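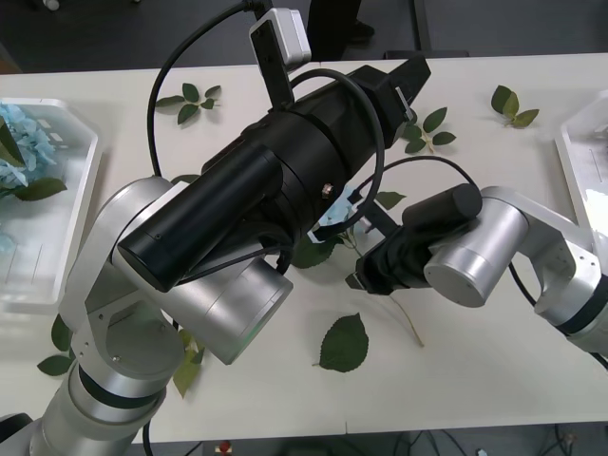

Could we please stop dumping all the greenery out in one go, somebody asked before I had even found my pen, and couldn't the leaves stay in the trays until each stem has been dealt with? So we started with item three. I've put these minutes back in the proper order as best I can.

Home Meetings Workshops Plant Swap Contact

Pulham Flower and Foliage Group
Minutes, February 5, 2020, Pickering Room

Present: 31 of us, which is a lot for February! Apologies were read out and I have the list if anyone wants it.

1. Last minutes
Agreed, with one fix. I wrote that the October workshop was on wreaths and it was on pressed flowers. Sorry, everyone.

2. Money
We have $1,227 in the account after paying for the room through spring. The bill for blotting paper hasn't come in yet and I've been asked to chase it. There was a question about raising the workshop fee to $10 and a fair amount of muttering, so we'll come back to that next month.

3. Sorting tables
This took up most of the evening. Plenty of people (me included) like having the leaves loose on a white tabletop where you can see the shapes and pick out a nice sprig. The other side says small flowers get lost under the green stuff, the pale blue ones most of all, and thin stems get bent when people reach across each other. Both true, I think.

We ended up agreeing to try the following at the next two workshops:
- White trays at both ends of each table, and nothing stacked on top of them.
- Flowers come out first and go in a tray of their own. Hold them by the stem please, low down.
- Leaves can go loose on the table after that, a couple of handfuls at a time.
- Whoever is at the table last clears it. Scraps go in the compost bucket, and that includes the bits on the floor.

Somebody wanted dark tablecloths so the pale petals show up better. We talked about it for ages - the cloths shed fluff and it gets stuck to the petals - and it was voted down. White stays.

4. Trays
I did the tray count in the closet and got 38, but several have split corners and I wouldn't trust them with water. Brallow has plain plastic ones on sale and I said I'd go and look. If you have any of our trays at home, and I know some of you do, bring them back! No questions asked.

5. Visit to Ernmont
The gardens at Ernmont can take us in the spring but want around a month's notice. Hands went up for a weekday morning. I'm to write and ask if we can collect fallen leaves and trimmings while we're there, and whether there's parking for the van.

6. Anything else
The kettle is fine again. The good scissors, the ones with the green tape on the handle, are still missing. Please check your bags.

We finished a bit late and put the chairs away. Next meeting is in the same room, and the workshop fee goes first on the list.

This site uses cookies to remember your settings. Accept Decline Learn more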